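Planning and budgeting for a kitchen robot: your questions answered
Updated 29th December

We love these questions, so keep them coming! Most arrive from small catering firms and care homes thinking about a first two-armed robot, and the answers come from Kalliopi Psarras and the planning desk at Stekari.

Do we need to buy the robot before we know it suits our kitchen?
Please don't! Start with a simulated kitchen. You send us a floor plan and a list of your appliances, we build the room on screen, and the robot model gets to work in it long before anyone signs for hardware. It's the cheapest part of the whole job and (we think) the most fun.

What should go in the first year's budget?
The arms and base, the grippers, a spare set of fingers, delivery, training for your staff and a service visit in April. People nearly always forget the spare fingers. Put the cost of simulation on its own line, so you can compare quotes fairly.

How many practice runs should we pay for?
For one task in one room, 100 is enough to show up the awkward spots, and 200 gives you something to take to your finance people. The Kitetti project asked for 516 across its kitchens — a lot, but they were comparing three layouts.

Which measurements do you need?
Worktop heights, the width of every doorway, and how far each appliance door swings, including the ones that open upwards. Measure with the handles on. Zervas sent us theirs without, and we had to redo two rooms.

Is one wrist camera enough?
You can start with one, but put two in the quote if there's any reaching under or over things. The view from the wrist is very different from the view a person has, and it's well worth seeing both before you choose.

What does the work look like at this stage?
Three views from one simulated kitchen:

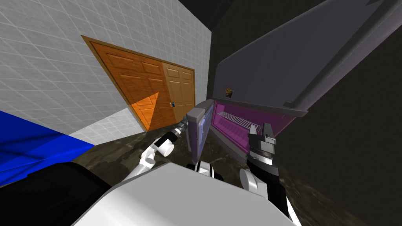
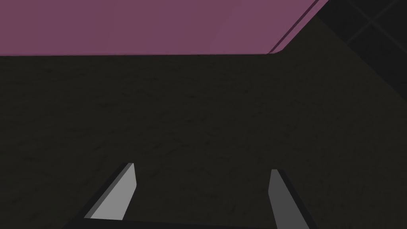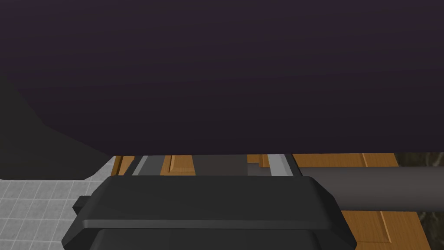 Can we change the room later?
Yes, and you should. Swapping an appliance or moving a door on screen is a small job, and it's included for the first 110 days. After that we charge by the hour.

Who owns the model of our kitchen?
You do. If you go with another supplier — Prostport, say — we'll hand over the files in a common format.

How long should we leave between simulation and ordering?
Give it a month if you can. Show the runs to the people who cook there, because they'll spot things we never would, and then fix your order list.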